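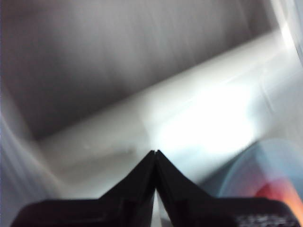 Last updated: 13 February 2024
Search notebook Go

Wrist mount fixed again, six screws. 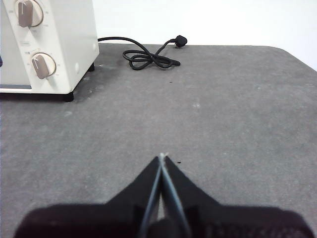
Approach speed is now 8 mm/s. I plan the path to stay away from the coiled cord — a fingertip could catch in it.

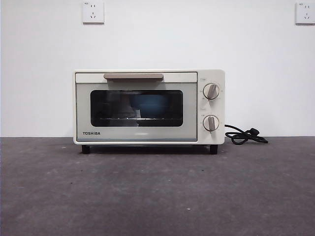 Does the door need a full grip? Pulling from behind the handle with one finger should be enough.

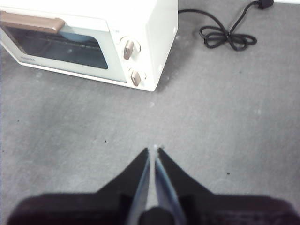 Hutchins Workshop / Arm Group

Next is the lower knob. Soudabeh Ahmadpour will check my wrist limits first.

Related entries
Skerinetti wrist mount
Clevotlow finger pads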